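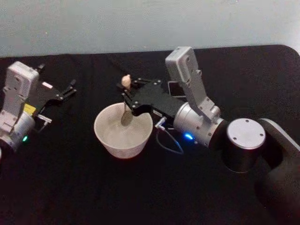
Spoon in the bowl, right arm doing the work.

Two-arm stirring setup: is it worth the trouble, or should I strip it back to one arm?

Posted by Kaja Pētersons, 4/29/21
Filed under: Home builds, Arms and grippers

I have bench space at Gravham, a shared workshop, and I've been trying to get a pair of arms to do one small kitchen job: pick up a spoon, stir what's in a bowl, put the spoon away. The project is called Stekus. It was supposed to be the easy one before I moved on to anything harder.

I went in doubtful and I'm more doubtful now. Everyone I talked to told me two arms would make things simpler because one could steady the bowl while the other stirred. So far the left arm mostly hangs there. The right one does the grabbing, the dipping and the stirring, and the left one costs me setup time every session and gives me one more thing to crash into.

Last full session I ran 134 tries. I called a try good if the spoon went in, went around the bowl at least once, and came out without pushing the bowl across the table. 20 of them were good. I know people post better numbers than that. I also notice they seldom say what they counted as a success, or how many runs they threw out first.

Things that go wrong, most common first:

The spoon turns in the fingers. It starts nearly straight up and down and then the lower end swings away as soon as it meets the side of the bowl.

The bowl slides. The cloth on the table gives a little and the bowl goes with it.

The cable under the right wrist. It hangs in a loop, and when the arm comes in low I'm always waiting for it to catch on the rim. It has caught 7 times.

I start each run with both grippers open and clear of the middle, so that part is at least the same every time. I've written it down as a pose and both arms go back to it before anything else happens. The bowl I put back by hand, by eye, and I suspect that's a good share of my trouble.

What I want to know:

Is there any real gain from a second arm in a job like this, or is it something people say because they already own two?

Would you fix the grip first or the bowl first?

And has anyone used the Cerkasov finger pads on something as thin as a spoon shaft? The write-up makes big claims. I don't want to spend money on another set of rubber rectangles.
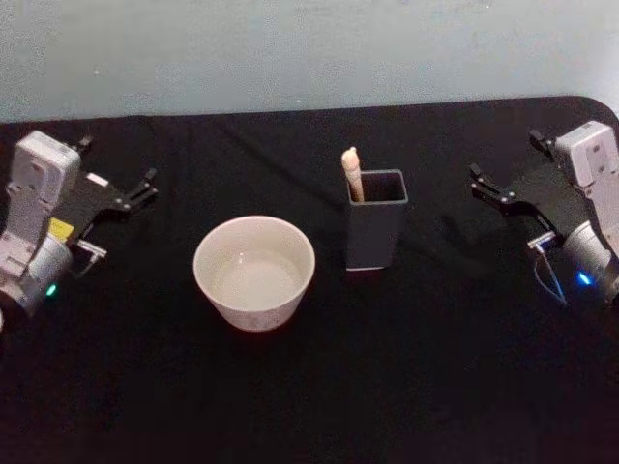 Triin Avotiņš
Fix the bowl first. If it can move, you can't tell a bad grip from a bad starting spot, and your 134 tries are really a mix of two different problems.

Put a ring of non-slip shelf liner under the cloth and another piece on top, cut a bit smaller than the foot of the bowl. Then mark where the bowl goes. Chalk works on dark cloth and brushes off. Run 20 tries with no liquid at all and see how many are good. If that number jumps, you have your answer and it cost you almost nothing.

On the spoon: flat fingers on a round shaft give you two thin lines of contact, so of course it turns. You don't need fancy pads for that. Cut a shallow V down the middle of each finger pad, running the way the shaft runs. If you can't cut your pads, slide a short piece of square tubing over the shaft, glue it, and grip that. Yes, it's cheating a little. You're building a stirrer, so cheat.

Also check how high up you're holding it. The farther the grip is from the end that does the stirring, the more the liquid and the bowl wall can twist it. Come down as far as you can without dunking the gripper.

Cable: tie it back along the arm with two loose loops of hook tape. Leave slack at the wrist, then turn the wrist by hand through its whole range before you power up. I pulled a connector half out by skipping that step, and it took me an evening to work out why the gripper kept dropping off.

As for the second arm, I'd park it. Not forever. Move it well back, get the one-arm version to where you'd trust it, and then bring it in to hold the bowl and compare the two counts. If holding the bowl doesn't beat a piece of shelf liner, you'll know what the second arm is worth for this.

strazds_bench
two arms is better. humans have two arms. just slow everything down and it will work, mine does

Kaja Pētersons
Thanks, Triin. I'd been blaming the grip for everything, so splitting it up makes sense. I'm not sold on gluing tubing to the spoon — once I start changing the spoon to suit the robot I'm not sure what I've shown — but I'll try the V cut, and the liner is going down tonight.

strazds_bench, how slow, and how many runs? I halved the speed already and the spoon still turned. It took longer to do it.

Triin Avotiņš
Fair point about the spoon. Cut the V's and leave it alone, then. Keep the dry runs and the wet runs on separate sheets, and write down which way the shaft turns each time. If it's always the same way, look at your path before you buy anything from Cerkasov. I had a pair of their pads on a different gripper until June. They were fine on boxes. I never got them to hold anything thinner than a pencil, though I only gave them 2 evenings.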